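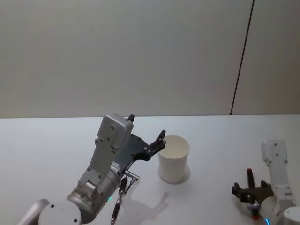
Attachment 1. Alcaraz room, table and rear wall.

Hillon Service Desk
Ticket 1760
Subject: Repeating room bookings displayed an hour late in Drudeck
Site: Zimham
Priority: 2
Status: Closed, with one matter carried forward
Closed: Apr 27, 2020

Summary of the fault as reported

The Zimham site office reported that repeating bookings for the Alcaraz room were appearing in Drudeck one hour later than the time for which they had been made. Single bookings were correct. The office first noticed the difference after the clocks went forward in March, when a department arrived at its usual hour and the door panel listed its meeting for the following hour. The slot immediately before was offered by the system as free and had been taken by another department.

The reporter confirmed that confirmation messages sent by email continued to give the right time. The difference was therefore between the message held by the person booking and the list displayed on the door panel and the booking page. The reporter asked whether departments should be told to move their bookings by hand. They were advised not to do so until the cause was known.

First response

The service desk asked for the following:
The booking reference of a repeating entry showing the wrong time.
The booking reference of a single entry in the same room showing the right time.
The name of the browser in use and whether the same result was seen in another.
The time zone shown under Site Settings.

The site office supplied all of these. The result was the same in both browsers tried. Site Settings gave the time zone as London, with the box for automatic clock changes ticked. The settings page gave no indication of a fault.

The desk then restarted the booking service outside office hours. The door panel reloaded its list and the entries were still an hour late. Clearing the panel's stored data had no effect either, and the panel was ruled out as the cause.

Investigation

Each room in Drudeck has its own record, and that record holds a time zone separately from the one held for the site. Rooms created since version 6 take their time zone from the site. Rooms brought over from the earlier version keep the value they had at the time, and the field is hidden on the ordinary edit page. It can be seen only by an administrator who opens the record in the full view.

The Alcaraz room had been brought over from the earlier version. Its time zone was held as a fixed offset of zero, which gives the same result as London time throughout the winter and differs from it as soon as the clocks change. Repeating bookings take their time from the room record. Single bookings and email messages take theirs from the site, and so were not affected.
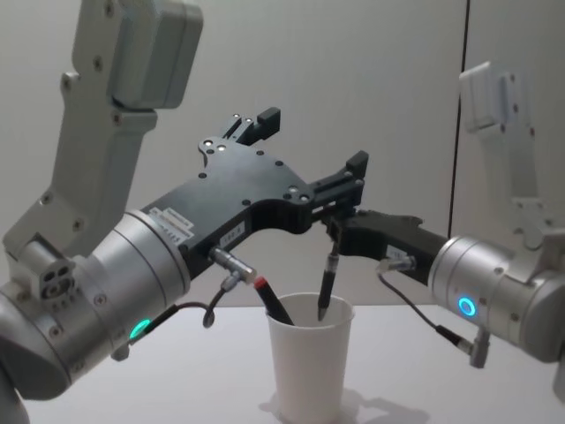 The desk reproduced the fault on the test system by creating a room with a fixed offset and placing a repeating booking across the date of the clock change. Entries before the change were correct and those after it were an hour late. When the room was set to London, new repeating bookings were correct, but those already in place kept their old times. Changing the setting alone would not have been sufficient.

Correction applied

The following steps were carried out on the live system in the order given.

Booking for the Alcaraz room was suspended and a notice placed on the booking page.
The existing bookings for the room were exported and the file saved to the site folder.
The time zone in the room record was changed from the fixed offset to London.
Each repeating booking was opened, and the option to recalculate future dates was selected and saved.
The list was compared with the export.
Booking was reopened and the notice removed.

At the export stage the desk found that Drudeck writes no more than 1000 rows to a file and gives no warning when it stops. The first export ended part of the way through the summer term. It was repeated by term and the files were joined before any change was made. Administrators carrying out similar work at other sites should check the last date in an export before relying on it.

Clashes arising from the correction

A number of single bookings had been made in slots that the system had wrongly offered as free. Once the repeating bookings returned to their proper times, these overlapped with them. The site office wrote to the departments concerned and applied the usual rule, under which the booking made first is kept. Where another room was suitable, the later booking was moved to it and a new confirmation sent. Any department that has not received a message may take it that its bookings are unchanged. 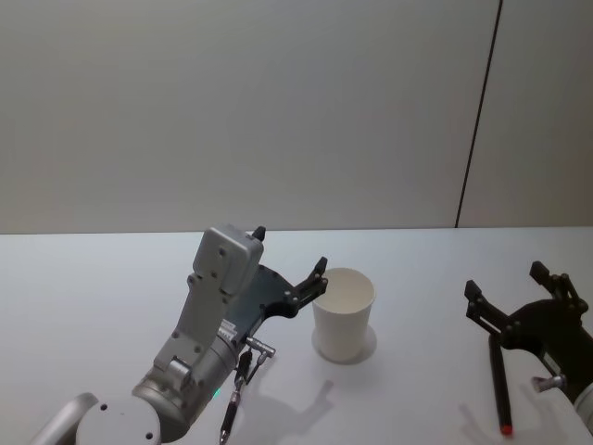

Attachment 3. Alcaraz room, joint between wall panels at right.

Note from the site office, added before closure

The site office confirmed that the door panel, the booking page and the email messages now agree for every repeating booking checked. It asked that the room time zone be shown on the ordinary edit page, as site staff have no access to the full view and could not have found the fault themselves.

Reply from the service desk

The request has been passed to the supplier. Until the field is made visible, the desk will check the record of any room brought over from the earlier version when a site asks for it. Sites should quote this ticket in their request and give the room name exactly as it appears in Drudeck.

Matter carried forward

The remaining Zimham rooms brought over from the earlier version have yet to be checked. None has been reported as faulty, but a room used only for single bookings would show no sign of the problem. The check will be recorded under a separate ticket and completed before the clocks go back.

This ticket may be reopened by replying to the closure message. Faults with other rooms should be reported as new tickets.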